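Got to the Orkard open day at 2, which was optimistic, as the gates had been letting people in since morning and the good pastries were gone.

## The old mill

The building dates from 1626 and has the stairs to prove it. Our tour had 26 people and one working headset. I learned that Floketti once dyed wool here, or possibly sailcloth - the guide was facing the other way.

## Flower hall

Cooler, quieter, and it had chairs. Kwan was selling ribbon by the yard, and I bought 2 yards of green for reasons I can't reconstruct. The bouquets leaned toward the dramatic, with plenty of dark red satin. 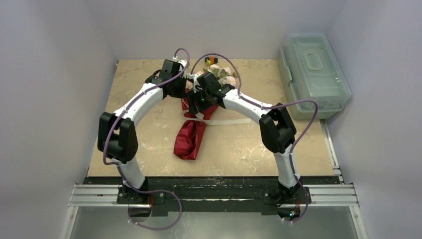
## Getting home

The Zorgate shuttle leaves from the back lot, a fact printed only on the sign in the back lot. I'd go again in March, earlier, with a sandwich.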